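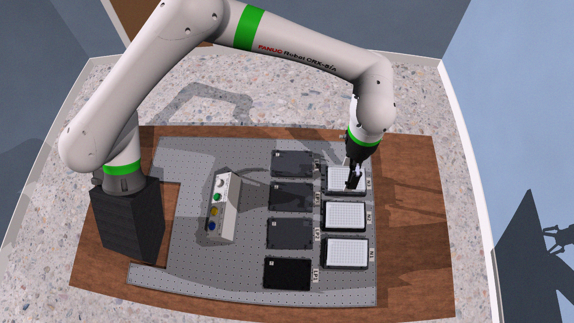

I have been meaning to write up the open day at Garkden ever since we got home, and then the tomatoes came in all at once and you know how that goes. So, a little behind, and with my notes on the back of a parking ticket, I'll try to get it all down before I forget the good parts.

Garkden is the lab automation outfit out past Stutlow, in the long low building that used to sell carpet. They open their doors to the public once a year, and I had missed it every time until August 2019, when my sister-in-law finally put it on the calendar in pen. It's 108 miles from our driveway to theirs (I checked the odometer, because I'd been promised it was "just over an hour," and it was not just over an hour). We stopped for pie in Sodley, and I regret nothing about the pie.

They start you off in a meeting room with a simulation up on the wall, which I thought was a lovely idea. Before any arm moves for real, they build the whole bench on the computer, right down to the grain on the board and the shadows, and try everything out there first. The arm is a FANUC CRX-5iA, white with green bands, and it bends over the work like a heron at a pond. Its job is well plates. If you've never met one, it's a little white tray with a grid of tiny wells in it, and laboratories go through them the way I go through coffee filters.

What I liked best was how plainly the whole thing was labeled. The places where the plates sit on the right are tagged N1, N2 and N3, and the black holders next to those are LP1 up to LP4, each with a small A1 mark near the corner. That one the young woman giving the tour explained for us: A1 is the first well, and if a plate goes in turned the wrong way, every result after it belongs to somebody else's sample. I used to type up specimen lists at the county clinic, years ago, and I felt that one in my stomach.

There's also a control box with four round buttons, white, green, yellow and blue. A boy near the front wanted to know what happens if you push all of them together, and she said he was welcome to try it on the computer and see, and wasn't he thrilled! I wanted a turn myself but there was a line of children and I do have some dignity.

After that came the talk on the project they call Rattanakul, where they plan to run a bench like this overnight. They've been at it since February. One practice run in the simulation moved 665 plates, and she told us with a perfectly straight face that the first 147 of those were spent finding out the gripper was coming in a hair too low. I loved that. I had pictured engineers typing in a number and being right, and instead it sounded just like me and pie crust.

Somebody asked the question about jobs, as somebody always does, and I thought she answered it fairly. She had done plate work by hand herself in her first position, and she said her wrists still remember it. I don't know that it settles the matter for everyone, and a gentleman behind me grumbled a bit, but I was glad she didn't brush him off.

A few practical things if you're thinking of going next year. Parking is free but the lot is small, and the overflow is across the road with no sidewalk. The tour runs 2 hours, and chairs are scarce after the first room, so wear decent shoes. Coffee was good. The cookies were gone by the time our group got to them, so eat in Sodley first, and ask for the peach.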